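# Against the great clear-out

The decluttering season is upon us again, and I have been reading the leaflets. 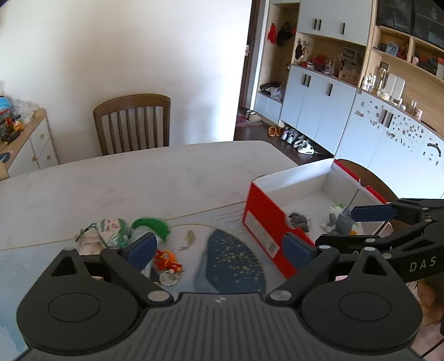

One reader wrote in after my last grumble on the subject to tell me I had plainly never felt the relief of an empty cupboard, and that if I tried the Praltis method for a single weekend I would eat my words. A fair challenge. I have felt the relief of an empty cupboard, as it happens, when we moved to Ultirstead and had eleven days of them before the van turned up. What I remember is eating soup out of a measuring jug.

Still, I said I'd look into it, so I borrowed the Praltis book from the library and read it on the bus over a week. It has wide margins. The method, if you've been spared it, asks you to go through the house and give every object a score out of four. A four is something you use daily. A one is something you had forgotten you owned. Ones go at once, twos go into a bag by the door and leave at the end of the month, and threes are "held under review", like a planning application. The author says an ordinary household can lose 200 objects in a weekend without missing a single one.

Now, I have some questions about that number. Is a pair of socks one object? Is a jar of buttons? I could empty a jar of buttons into the bin this minute and be done before the kettle boiled, and the house would look exactly as it does now, less one jar. The book says nothing on the point. It does have a page for you to write down your running total, with space for your feelings next to it.

The bigger trouble is the scoring. How often you use a thing tells you very little about whether you should own it. I use the fire blanket never. I use the good scissors perhaps twice a month and would be lost without them. The thing I use most in the whole house is a pen that came free with something and leaks, and by the Praltis reckoning it is a solid four and should be cherished.

I tried it anyway, on one drawer, on Thursday evening. The drawer is the one in the hall, everybody has one. I found:

- keys to doors I can't place
- the instructions for a heater we gave away
- a very small spanner
- string, several sorts
- a takeaway menu from a place that is now a dentist

The menu and the instructions went in the recycling and I'll admit I felt a bit pleased with myself. The keys I scored as ones, and then I put them back. I know what the book says about this (chapter 3, "Fear Wearing a Sensible Coat"), but the book will not be the one standing outside a locked shed in February. The spanner fits the bath panel. The string is string.

So one drawer took me 46 minutes and I got rid of some paper. I could have done that without a method.

What bothers me more than the sums is where the stuff is meant to go. The leaflets are all about the moment of leaving, the bag by the door, the light streaming into the spare room. After that the bag vanishes from the story. In real life it goes to the charity shop on the corner, where in January they put a sign in the window asking people to please stop. I went past last week and the bags had been left in the doorway overnight anyway, in the rain. I'm sure whoever left them went home feeling lighter.

And then comes the shopping! I noticed this with the Cassim leaflet in particular, the one that arrives folded inside the free paper. The front has a bare white shelf and the words "Own Less". Open it up and you are offered baskets. There are baskets for the things you have kept, smaller baskets to go in the baskets, and a thing called the Ploltonell, a stacking tray with a lid, sold in a set with labels. It costs more than anything I would put in it. I can't be the only person who finds it odd to be sold a tray in the name of owning less.

I keep things in shoeboxes. They come free with shoes, they stack, and you can write on the end in felt tip. I have yet to see a case made against them beyond how they look, and they live on top of a wardrobe where the only one who sees them is me.

There is a softer version of the argument, and it deserves a proper hearing. Several people have put it to me in the past year, usually after clearing a parent's house, and it goes: do it now so that your family doesn't have to do it later. I find that one harder to wave away. I helped clear my aunt's house and it was dreadful, weeks of it, skip after skip. I came home and threw out half the airing cupboard in a sort of panic.

But when I think back to those weeks, the dreadful part was the bank statements and the tins. The boxes of odds and ends were the only bit any of us enjoyed. We sat on the stairs with them and passed things round, bus tickets and badges and a school report so rude that we read it out twice. All of it would have scored a one. I don't know how you'd write a rule that gets rid of the tins and leaves the school report, and I don't think the book knows either. Its only word on keepsakes is that you should photograph them and let the object go. I have thousands of photographs on my phone. I have looked at perhaps a dozen of them since the summer.

I'm not making a case for squalor. If you can't get to the bed, by all means dig a path. If someone in the house is tripping over it, move it. And I've no quarrel with people who like a bare room and find it restful, I've stayed in such rooms and slept well in them. My quarrel is with the idea that the rest of us are ill and that the cure is a score sheet.

To the reader who wrote in, then: I did a drawer and not a weekend, so you may say I haven't given it a fair go. If you've done the full 200 and kept a list, I would like to see it, mostly to find out how you counted the socks. The comments are open. The library book is due back on the second, and there are two people waiting for it, so somebody near me is about to have a very tidy house.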